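Search products Search

Before the bench centrifuge: a talk with the product manager at Farnovum

In March our laboratory bought a small centrifuge from Farnovum, and I asked their product manager if she would speak with me. "The users wanted less noise," she told me. "Speed was the second wish." The model takes 24 tubes and costs 779 euros without the rotor.
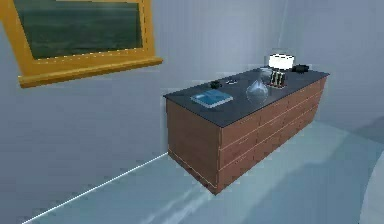
A buyer at Paseck wrote to us that the lid is the weak point, and that he waited nearly 24 days for a new hinge. The manager did not dispute it. "We changed the supplier of this part," she said. "The old hinge was tested for 2000 openings, and in a teaching laboratory this is few."

She also recommends balancing the tubes by weight and not by eye. 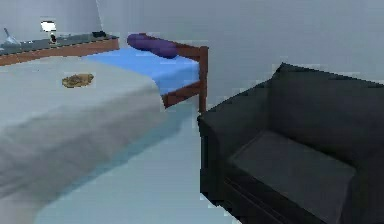
Category: Interviews / Sample Preparation

I asked about the next version. "It will have a brake you can switch off," she answered, "for soft pellets."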